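Skudden Hand-Held Gripper Pair, build kit
Sold by Udgate Workshop Supply

Price: 49 per pair, printed parts and jaws included. Batteries not included.
Stock: ships in January
Rated by 17 buyers

We sell these, so read what follows with that in mind. The maker's sheet says the Skudden pair will "teach any home arm to fold laundry." It won't. You hold one gripper in each hand, you do the folding, and you end up with recordings. Turning those into an arm that folds is your problem, and it is most of the work.

What you get
Left and right bodies, two jaw sets, screws, spare finger pads, a sheet of labels. The assembly booklet is thin and skips the trigger spring. Keyvan Asadi at our bench wrote a better page on that step and we put a copy in every box.

What you need
A soldering iron, a small hex driver, a free evening. A head camera if you want the view from above. The kit has no camera and the booklet is vague about which ones work.

Fit and finish
Printed shells vary. Test the jaws on thin cotton before you close the body, since reopening it tends to strip the screws. Large hands will find the handle short.

Bench notes
Yasaman Nazari built a pair for the Radwan shared shop and took them home to try on cloth, on the grounds that a clean workbench flatters everything. A bed is a fairer test. The surface gives, the covers wrinkle, and the jaws can pick up whatever is underneath along with the thing you meant to grab.

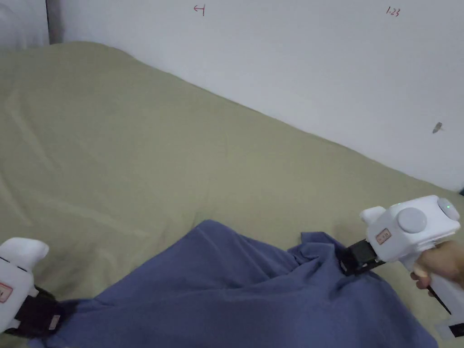 Her log for the whole job runs to 1,006 takes, and she threw out a good share of them. Shirts and towels she rates as fair. Socks she gave up on. She also tried the older Bumby jaws on the same handles and preferred them for thick fabric, though they cost more and we can't always get them.

Claims we could not confirm
"All-day comfort." Her wrists lasted around 2 hours.
"Works with every arm." Ask the maker for a list. We did, and are still waiting.

Returns
Unbuilt kits only, in the original box. Once you have soldered it, it's yours.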